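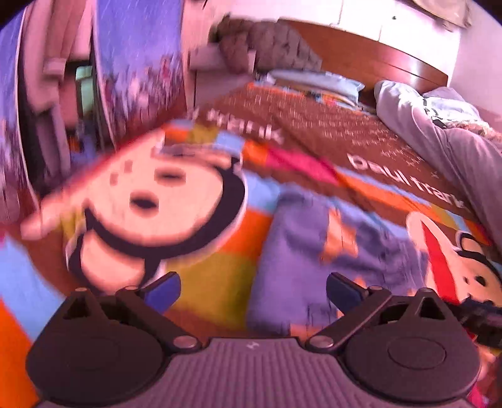

Leonie Reisinger wrote that the boarding pass would not open after the seat change, and that the app only showed "Document expired" on a gray page. She was booked Esthorpe to Selville, one checked bag, seat 16C moved to 5A.

Ticket 202, Odell Air web check-in
Status: open, then pending, then solved
Opened: 25/08/2022

Steps I made until now:

1. I asked the passenger to log out and log in again. Same error, code 61.
2. I opened the booking from our side. The seat is 5A and the payment for the seat is confirmed.
3. I sent the pass again by e-mail. The link in the mail goes to the old pass with 16C, so this is not a problem of her phone only.

It looks like the old document stays active when the seat is changed after check-in. We had a similar case in May, but there the passenger had changed the flight and not the seat. I have put the two logs together and asked Tsolakis to look, as the document service is theirs.
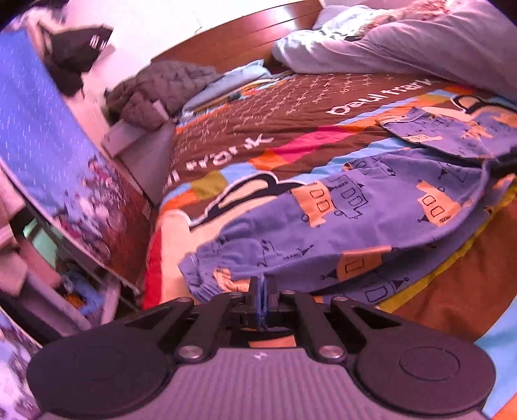

Tsolakis support answered that the seat change arrived at their side without the check-in number, and so the system closed the new pass and kept the old one. They asked us to cancel the check-in completely and do it again, with the bag added last.

I did this in the following order:

- check-in canceled
- seat 5A confirmed again (no second payment was taken)
- check-in done
- bag added

The new pass opened for me in the browser and in the app. I wrote to the passenger that she should delete the old pass from her phone wallet – it does not disappear alone. She replied that she can see 5A now and the bag is also on it.

For colleagues on the next shift: please do not resend the pass on error 61 before you cancel the check-in. The passenger will get the old seat again.

Tsolakis has its own ticket for the missing number. I set ours to solved and linked it to theirs.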